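The laundry problem is still a handling problem

October 26, 2020

Washing machines have been automatic for decades. Everything on either side of the drum has stayed manual: the sorting, the turning right side out, the folding and the putting away. Several development groups are now trying to close that gap, and their results show where the difficulty sits.

A rigid part on a conveyor has a position and an orientation, and six numbers are enough to describe it. A shirt dropped on a sofa has no such description. Its outline changes each time it is touched, its label may be inside or out, and the corner a folding routine needs may be under two other layers. Industrial laundries avoid the question by handling flat sheets, which people feed in by the edge. Homes do not have that option.

The Sturketdale workshop, on the edge of Garnton, works with ordinary clothes and a two-fingered gripper. Its test set holds 118 garments, from socks to sportswear. The software, called Cikilell, takes the view from the wrist, proposes a grasp point, closes the fingers and then decides whether what it holds is an edge, a corner or a handful of middle. Over 476 trials this autumn, the first grasp was judged usable in 155.
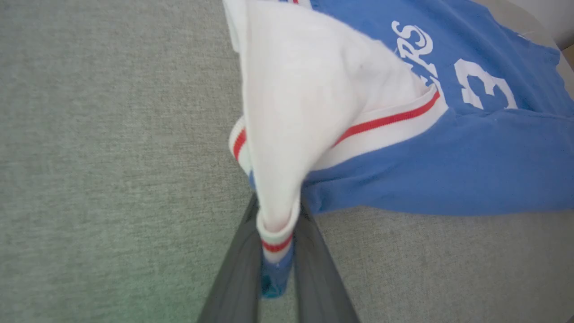
Two gripper fingers hold a bunched section of a basketball jersey, with white panel, striped trim and blue knit gathered at one point.

Sportswear is among the harder classes. Knit fabric stretches under load, so the distance between two known points on a garment cannot be trusted once it has been lifted. Ribbed trim is a useful cue, as it marks a neckline or an armhole, but a camera close to the cloth may see several lengths of trim at once and cannot easily tell which belongs to which opening. Large printing helps with orientation when enough of it is showing.

Grip force is the lesser concern. Soft finger pads hold most domestic fabrics without marking them. Layer count is worse: a pinch meant for one thickness often takes three, and the error appears only when the arm lifts. Cikilell then puts the garment down and starts again, up to a limit of 50 seconds.

Saengthong, which supplies the arms, takes a narrower view of the market. It is aiming at shop-floor returns desks, where garments arrive one at a time and a person can deal with rejects. A pilot is planned for December. Towels will go first – they have four corners and no sleeves – with T-shirts to follow if the reject rate allows. No date has been set for a household version.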